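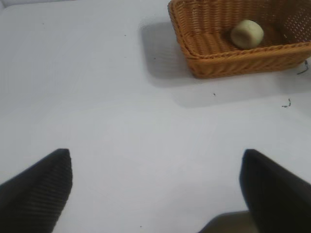

Charity giving round-up, and what I'm changing this year

2021-01-09

I said in September that I would write up how my year of giving went, so I'd better do it before I forget the details. I keep a plain spreadsheet with the date, the organisation, the amount and a notes column. The notes column turned out more useful than the amounts.

The total for the year was £1508. That's more than I'd planned, and most of the extra went out in spring, when every small group I follow was asking at once. I had set aside a monthly sum and spent the whole of the summer's share by the end of May. I don't regret it, but it did mean I had very little left when the autumn appeals came round, and I said no to a couple of things I would have liked to support.

The biggest single share went to the Studow food bank. I'd given them tins for years and never money. Their newsletter in the spring explained that they couldn't take loose donations at the door for a while and would be buying in bulk, so I set up a standing order and left it alone. I've kept it going. They can buy rice and long-life milk at a price I can't get near in a supermarket, and it saves me carrying bags up Nornoder Hill. I still miss choosing the tins a bit.

Next was the Amell Hospice. Their shop was shut for much of the year and the shop is a large part of how they pay for the day centre. They ran an online auction in its place. I bid on a set of garden tools and got them for £69, which is a fair price for the tools and felt less like a donation than it should have. I put it in the spreadsheet anyway, with a note saying "tools".

The Mfinanga Fund is the one people ask me about. It's a small trust that pays school fees and buys books, run from a spare room by a retired couple who used to teach. I've given to it every year for six years. They send one letter a year, two sides of paper, with what came in and what went out. Last year's letter said they had paid for 96 pupils. I like that they don't phone me and don't send pens.

The rest was small amounts. Sponsored walks done in back gardens, a sponsored silence (not my idea, and I paid up gladly), a collection for the scout hut roof. The village Christmas hamper appeal went ahead in a cut-down form, with people leaving things in porches for collection. I put in shortbread, tea and a jar of chutney. The chutney was mine, and I was told afterwards that homemade things couldn't go out this time, so it came back. I ate it.

Some things I got wrong.

I didn't fill in the Gift Aid form for the hospice until November. They were able to claim on the earlier donations, but I'd had the form on the kitchen windowsill since before Easter. If you pay UK tax and give to a charity regularly, do the form at the same time as the first payment.

I gave through a fundraising website several times without looking at the tip box. The slider was already set when the page opened, and I paid more to the site than I meant to. You can move it down. I now check it every time.

I also gave twice to an appeal I can't remember anything about. The note just says "leaflet". I expect it was fine, but I'd rather know.

So for this year I'm making a few changes. The food bank and the Mfinanga Fund stay on standing order. The hospice moves from odd amounts to a monthly payment, as they've said that regular money is easier to plan around. I'm keeping a third of the budget back until September, so that I have something for the autumn. And anything that comes through the door on a leaflet goes on the side for a week before I decide.

I'd also like to give some time once it's allowed again. The Nornoder lunch club has been doing doorstep deliveries and will want drivers when it reopens properly. I've put my name down. I can do mornings.

If you run something small around Studow or Amell and take donations, leave the details in the comments and say what the money goes on. I read all of them, though I'm slow to reply. Please don't send me raffle tickets by post. I've still got a book from last year's summer fair that I never sold, and I'm not sure who to return it to now.

6 comments
Share this post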